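에드빌 공동부엌 개선 사업 중간보고

수신: 프리즈먼트(Prisement) 지원 담당자님
작성일: 6월 19일

귀 재단의 지원으로 진행하는 에드빌(Edville) 공동부엌 개선 사업의 경과를 보고드립니다. 제가 한국어로 보고서를 쓰는 것이 아직 서투르므로, 표현이 어색한 곳이 있으면 양해를 부탁드립니다.

1. 이용 현황
이번 기간에 요리 교실과 공동 식사에 참가한 주민은 모두 360명입니다. 그중 61명은 처음으로 참가하신 분입니다. 저녁 시간의 신청이 많아서 대기 명단을 만들었고, 낮 시간에는 아직 자리가 남아 있습니다.

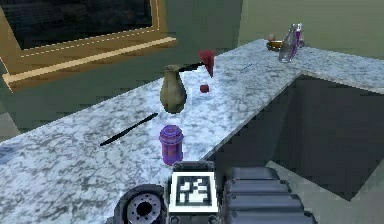

낮 시간의 참가를 늘리기 위하여 안내문을 세 개의 언어로 다시 만들었습니다. 안내문은 도서관과 보건소에 두었습니다. 보건소에서는 당뇨가 있는 분을 위한 저염식 수업도 같이 하고 싶다고 제안하였습니다. 이 수업의 내용은 지금 협의 중입니다.

2. 예산
식재료비는 계획보다 적게 사용하였습니다. 펭(Feng) 상회가 채소를 도매가격으로 공급해 준 덕분입니다. 반면에 환기 설비의 점검 비용은 계획에 없던 지출이었고, 예비비에서 2,000유로를 사용하였습니다. 영수증은 별도로 첨부합니다.
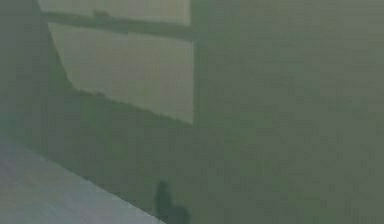 남은 예비비는 하반기의 강사료로 옮겨 사용하고 싶습니다. 이 변경에는 귀 재단의 승인이 필요한 것으로 알고 있으니, 검토하여 주시기 바랍니다.

3. 지연된 사항
스쿠베티(Skuvetti)에 주문한 접이식 의자 40개가 아직 도착하지 않았습니다. 공급처는 납품 날짜를 두 번 변경하였습니다. 현재는 이웃 학교에서 의자를 빌려서 사용하고 있습니다. 다음 달까지 납품이 안 되면 주문을 취소하고 다른 업체의 견적을 받겠습니다.

4. 앞으로의 계획
9월에는 저장 음식 수업을 새로 시작합니다. 참가비는 지금과 같이 무료로 유지합니다. 설문 결과와 수정된 예산표는 최종보고서에 포함하여 제출하겠습니다.

에드빌 공동부엌 운영팀 드림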